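Robots and Daily Work, course handout
Unit 4: Can a machine do the chores yet?

Please read these notes before the lab in October. In the last unit we looked at machines which do one movement all day behind a fence. Now we go to the kitchen and to the small workshop, where the work changes every hour.

Our main case is the table task from the Kulleo set. The arm must come down to a table, take one thing, and put it in another place. For a child this is easy. In the Drollstead trial the arm did it correctly in 80 of 100 tries in simulation, but on the real table the result was much lower.

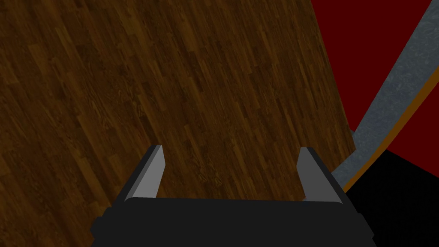

Surfaces are a bigger difficulty than most students expect. A program that learned on plain white plastic can become confused by a pattern. Dark planks with knots and light streaks, seen between two open fingers, give many lines which the program may take for the border of an object. The real edge of the wood must be separated from all these lines. Lambrechts trained with 10 surfaces, later with 2000, and only the second program could work on a floor it did not know.

On the shop floor the situation is better, because the light and the tables stay the same. At Bamulcombe one arm sorts metal parts for 20 minutes without help. Folding clothes and washing pans are still too slow to be useful.

For the lab: choose one chore from your own home and write down every contact between hand and object. Mark the steps where you use touch and do not look. Bring one page.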